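I have been apartment hunting in Jostville for 23 days and would like to share what I've learned, which is mainly vocabulary.

"Cozy" means the oven door hits the fridge. "Sun-filled" means no curtains and a streetlight. "Steps from transit" means the bus stops under your pillow.

"Garden level" is a basement. I know everybody knows this. I still went to see it. The garden was a fern on the windowsill and I'm fairly sure the fern belonged to the upstairs people.

My agent is named Berkay Yurt and he has never once finished a sentence about parking. "So as far as parking," he says, and then he opens a closet.

Current budget: whatever I said last week plus a hundred bucks. This has been my budget every week.

Saw a place on Kushwaha Street today for $2,295 a month. Two bedrooms, if you're generous about the second one. I stood in it and touched both walls. I'm five foot four.

The listing called it a "flex room." I flexed. I hit my elbow.

Asked if heat was included. Berkay said the building "holds its heat really well." So, no.

My sister wants me to use a spreadsheet. I made one. It has a column called Vibes and a column called Smell and every apartment is losing on both.
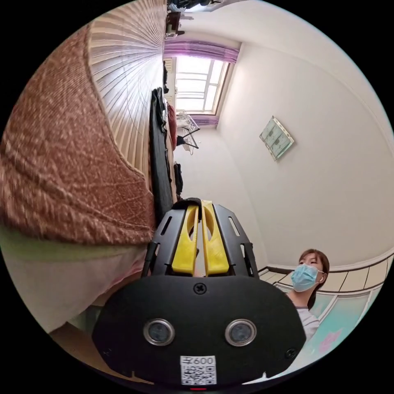

Anyway, bedrooms. Please bring a tape measure. I have now fallen for three separate rooms where a queen bed fits fine as long as you enter it from the foot, like a canoe.

Also measure the stairs. The last time I moved, my box spring spent two nights in the lobby because it would not make the turn. A neighbor left a note on it that said "Is this art?"

Things I've started saying out loud in strangers' kitchens: "Good cabinets." I have no opinion on cabinets. I open one, I nod, I close it. Berkay nods too. We're both professionals.

The application for the Kushwaha place goes through a website called Multis. It wanted my last six pay stubs, a letter from my landlord, and a "short personal statement." For a rental. I wrote that I enjoy quiet evenings and paying on time.

Multis then logged me out and lost the statement. The second version was less charming.

My current landlord is Janaína Lopes and she is, I'm sorry to report, great. She fixes things. She sent soup when I had the flu. She's selling the building in September and I am trying to be an adult about it.

She offered to write my reference letter and asked what I'd like it to say. I said just be truthful. She said "so should I mention the bathtub" and I said we could be a little less truthful.

(It overflowed. Once. I was on the phone with the gas company, and if you've ever been on hold with a gas company you'll know I couldn't walk away.)

Went to an open house over on the Inar side of town. Fourteen couples and me, all in socks, all pretending not to like it. One guy kept sighing loudly at the windows to scare off the competition. I respected it. I sighed at the radiator.

It was gone by dinner. The socks guy got it, I assume. His sighing was on another level.

Update: Multis says my application is "in motion." I asked Berkay what that meant and he said it's good. I asked if it was ever anything else. He said, "So as far as that," and his phone rang.

If anyone knows of a two bedroom where both bedrooms are bedrooms, my messages are open. I have a tape measure and a very nice letter that doesn't mention the bathtub.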